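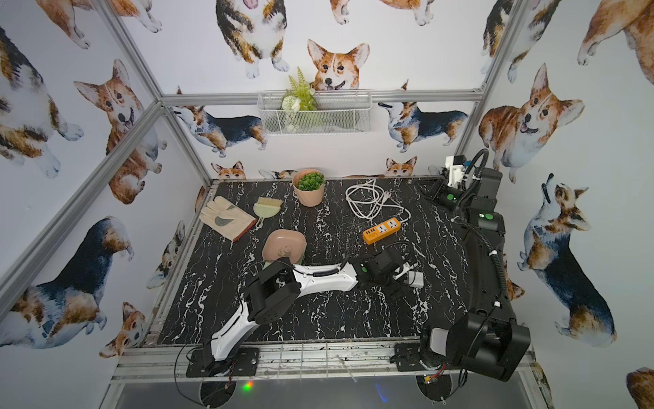

## 4. Setting up the plug-in task

Right, arms are bolted down and talking to each other, so now we get to the fun bit! This is the task I used for the Stakeck comparison (one policy trained with the wrist views, one without), and it's fussier than it looks.

1. Put the power strip down with its sockets facing up. Don't tape it. I want the policy to cope with a strip that shifts a little.
2. Drop the white cable behind it in a loose heap. Please don't tidy it – Nermina coiled hers beautifully for a whole Thursday and we had to bin the lot.
3. Scatter a few bits and bobs towards the back. Swap them about every 9 episodes.
4. Start both wrist cameras, then check that each gripper can see the other arm.
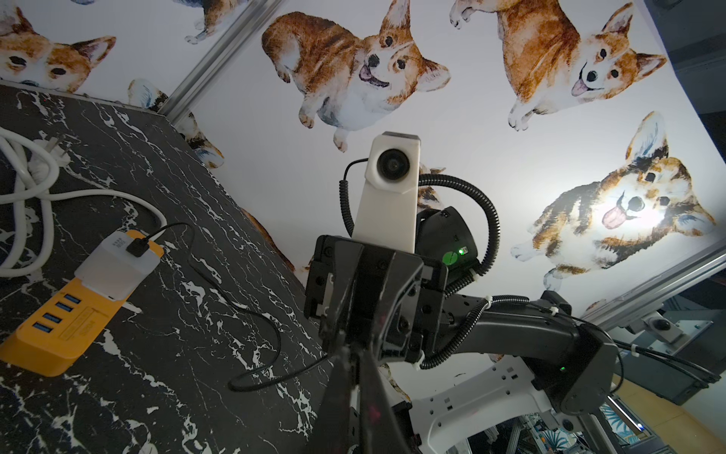 *Fig. 4: Wrist view of the other arm's gripper, with the power strip on the left.*

5. Record 94 demonstrations before you train anything. I tried stopping early and the policy just hovered over the sockets, bless it.
6. Run 3 test rounds per policy, with the clutter moved between rounds.

**Note:** my full set was 482 episodes, and the wrist views helped most when an arm was blocking the fixed camera. With a bare table I could hardly tell the two policies apart.

**Caution:** keep the strip unplugged from the mains the whole time. Keep your hands off the table while either arm is live, too (yes, even to nudge the cable).

If the gripper keeps dropping the adapter, go back to section 3 and redo the finger calibration.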